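Phone and Tablet Games at Home: Heat, Storage, Screens and Shared Devices

Filed under: Household tips, Electronics

These notes apply to phones and tablets used for games in a shared household. They cover charging, heat, storage, cleaning, touch problems and purchases. No special tools are needed apart from a microfiber cloth, a wooden toothpick and a spare charging cable known to work. Menu names differ between devices, so the settings are described by what they do.

Heat

A game with 3D graphics loads the processor, the screen and the radio at the same time. When the body of the phone gets too warm, the software lowers the processor speed. The player sees this as stutter, a dimmer screen or late response to taps. Reinstalling the game does not help.

Take the case off before a long session. Thick silicone and folding wallet cases hold the most heat. Set the phone on a hard surface or in an open stand. Do not play with it on a quilt, a couch cushion or a folded towel. I use a Fornau stand with an open back, but two wooden clothespins clipped to the bottom edge of a piece of stiff cardboard will hold a small phone well enough for turn-based games.

Lower the frame rate setting one step before lowering the picture quality. In Skalldale, which is the game most played in this house, the change from the highest frame rate to the middle one stopped the stutter on a four-year-old phone and made little difference to how the map looked. Screen brightness is the second thing to reduce. Closing the curtains lets you turn it down further.

Never put a hot phone in the refrigerator or freezer. Moisture condenses inside when it comes back out. Stop the game, lock the screen and leave the phone face up on a ceramic tile or a stone counter. Mine is usable again after 21 minutes in July with the window open, and sooner in winter.

Charging and playing

Charging makes heat, and so does playing. Doing both together is the usual cause of a swollen battery in a household tablet, and of a charging port that works loose. If the game has to be played on the cable, use a slow charger and route the cable so that it leaves the port straight. A binder clip on the edge of the table takes the weight off the plug.

Some phones have a setting that feeds power to the phone directly during games and leaves the battery alone. It is worth looking for in the battery menu or the game menu. Where there is no such setting, charge first, then play with the cable off.

Keep the level between one fifth and four fifths on a device that is used every day. A tablet kept in a drawer for trips should be stored half full and topped up now and then. A small battery, such as the 3,000 mAh cell in the oldest phone here, loses charge quickly under a heavy game, and no setting will change that by much. Give that phone to the person who plays word puzzles.

Stop using any device with a screen that has begun to lift or a back that rocks on a flat table. Do not press it flat again. Do not charge it. Take it to a repair shop or a battery drop-off point. Antoniadis, the shop I use, accepts them over the counter without an appointment.

Hands and food

Salt and grease cause most of the touch errors that get reported as bugs. Salt grains also scratch screen protectors, and after a few months the scratches are visible at the place where the thumb rests on the move control. The simplest rule is that food with crumbs goes on its own dish, on the side of the table away from the devices, and gets eaten between rounds.

Keep a dry cloth within reach. A damp one leaves a film that the screen reads as a finger. If hands sweat, a very small amount of cornstarch rubbed between thumb and forefinger and then wiped off again restores the glide. Finger sleeves do the same job, but they should be washed by hand, as fabric softener reduces their conductivity.

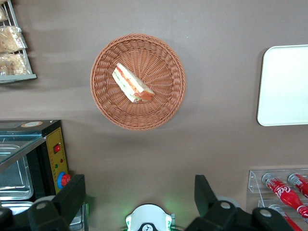
Christos Spanos writes that cornstarch left a white line around the screen protector on his tablet, and that he went back to finger sleeves after a week. He also asks whether a matte protector would solve the sweat problem by itself.

The white line comes from using too much. It should not be visible on the fingers at all before play starts. A toothpick wrapped in one layer of cloth will clear the edge. As for matte protectors, they do reduce drag, and they hide fingerprints. They also soften small text, which matters in games with crowded inventory screens. I would fit one on a tablet used for action games and leave it off a phone.

Cleaning the screen and the ports

Turn the device off first. Wipe the glass with a microfiber cloth barely dampened with distilled water, then with a dry one. Avoid window cleaner, vinegar and paper towels. The oil-resistant coating wears off with any abrasive, and when it is gone the finger drags. There is no household product that puts it back properly.

For the charging port, use the wooden toothpick, shaved thin with a knife. Work along the back wall of the port with light strokes and lift the lint out. Metal pins and needles can short the contacts. Compressed air tends to pack the lint in deeper. If the plug clicks in fully afterward, the job is done.

Speaker holes can be brushed with a soft, dry toothbrush held so that the debris falls away from the phone. Footstep sounds in multiplayer games get muffled long before anyone notices a problem with ringtones.

Controllers that clamp onto a phone have rubber pads that pick up dust and then slip. Wash the pads with a drop of dish soap on a cloth, wipe with plain water and let them dry overnight.

Storage space

Games grow. The installed size shown in the store is often only the first download, and the rest arrives when the game is opened. Check the real size in the storage menu of the device.

Lukside takes up 549 MB on a clean install. After half a year on the kitchen tablet it had grown to several times that, nearly all of it in cached event artwork and old replay files. Clearing the cache removed the artwork. The replays had to be deleted inside the game, under its own data settings.

Follow this order when a device is full:

1. Delete replays, screen recordings and offline voice packs from inside each game.
2. Clear the cache of the largest games. Do not choose the option that clears all data.
3. Move photos and videos off the device.
4. Uninstall games that have not been opened for two months.

Before step 4, open the game and confirm that the progress is linked to an account. A guest profile is usually erased with the app. Write down which email address each game is linked to. An index card inside the kitchen cupboard door does for this, provided passwords are kept somewhere else.

Leave one tenth of the storage free at all times. Updates need room to unpack, and a device that is nearly full writes slowly, so that loading screens take longer. 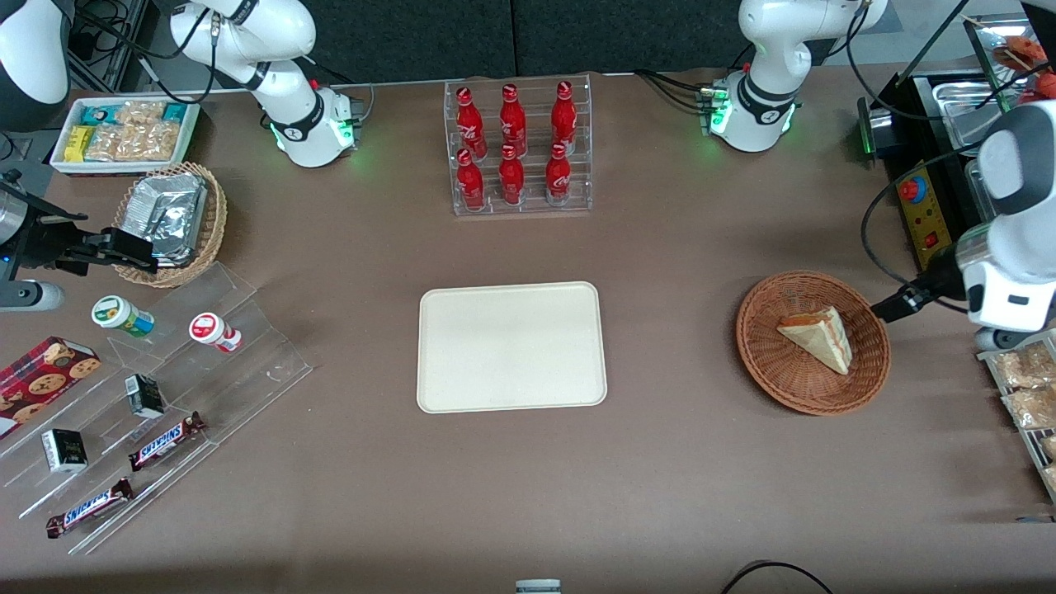
Updates should be scheduled for the night, with the device on a slow charger and on home Wi-Fi. Set the store app to update over Wi-Fi only. Where several people share one connection, a large game update in the evening will raise the delay for everyone else who is playing, even if the speed test looks fine.

Connection

For real-time games, a steady connection is more useful than a fast one. Stand the router in the open, above table height, away from the microwave oven and not behind the television. Use the 5 GHz band in the same room and the 2.4 GHz band at the far end of the house.

If taps register late only at certain hours, look for a backup job. Cloud photo backup on one phone can use the entire upload capacity of a home line. Pause it, play one round and compare. If the delay is the same, restart the router and test once more with only one device connected — then call the provider.

Purchases on a shared tablet

Require a password for every purchase, including free downloads. The option that asks only once per session leaves a gap long enough for a child to buy a bundle. Turn off one-tap payment in the game as well, if it has its own wallet.

Do not install generators or altered copies of a game that promise free coins or gems. They ask for the account login, for a survey or for permission to install from unknown sources. In the best case nothing is added to the account. In the worst case the account is lost, along with anything else protected by the same password. If one has already been installed, remove it, revoke its permissions, change the password from a different device and sign out of all sessions.

Brynhildur Oddsson sent in a method for allowances that works with paper only. Each child gets a column on a sheet on the refrigerator, and the month's game budget is written at the top. Every purchase is entered before it is made. In her house the limit is 17 dollars a month, and what is left over carries forward. I have copied this and added a line for subscriptions, which renew without any message on most devices and are easily missed — check the list in the store account at the start of each month.

Notifications from games can be switched off one type at a time. Keep the ones for completed builds, if they are wanted, and turn off offers and reminders.

Dead spots and false touches

If one strip of the screen does not respond, remove the protector and test again. If the strip is still dead, open a drawing app and cover the whole screen with slow lines. A gap that stays in the same place points to the panel. A gap that moves points to moisture or a bad charger. Unplug the cable and repeat the test. Cheap chargers produce electrical noise that the touch layer picks up, and the character on screen then walks by itself or spins in place.

Swap the charger before paying for a new screen.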